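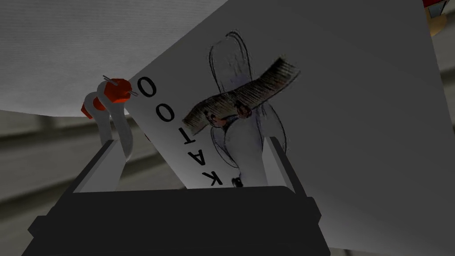
Filed under: Backyard & Birds

March 29, 2026

I have been meaning to write about the feeder since December, and every time I sat down to do it something came along (taxes, mostly, and then the business with the gutters), so you are getting the whole winter in one go. Put the kettle on!

We moved to Tristville five years ago, and for the first four of those I would have told you I was not a bird person. My mother was a bird person. She kept a notebook by the kitchen window and would hush you in the middle of a sentence if something landed on the rail. I have the notebook now, and it's mostly weather and grocery lists with a chickadee squeezed in here and there.

What changed was that Man-lok Kuo, two doors down, was cleaning out the garage and handed me an old tube feeder over the fence. I hung it on the maple and nothing came for ten days. I was ready to give up and put it in the yard sale pile. Then one gray morning there was a nuthatch on the trunk, walking down it headfirst the way they do, and I stood there with my toast going cold and felt ridiculously pleased with myself, as if I'd invited him personally.

After that I went a little overboard. I drove out to the feed store in Cleltstead and came home with black oil sunflower seed, a suet cage, and a bag of something with dried fruit in it that the squirrels finished by lunchtime. If you're just starting, skip the fruit. Plain sunflower seed has brought us nearly everybody: chickadees, titmice, a pair of cardinals who only come at dusk, and one very bossy woodpecker.

I've also started drawing them, badly. Feet are the worst part. Branches I enjoy, with all that scratchy bark you can fill in while you're thinking about supper, but tails always come out too long and I never know where to stop. My sister says they look like spoons. She isn't wrong, but I have filled 31 pages and I don't plan on quitting.

Now the maple is budding and the goldfinches are starting to turn that patchy yellow, half winter coat and half spring. I took the feeder down yesterday for a good scrub in hot water with a splash of bleach, rinsed it until my fingers ached, and let it dry all afternoon on the porch step. The woodpecker sat in the tree and complained the whole time. It's back up this morning, and I need to get more suet before the weekend.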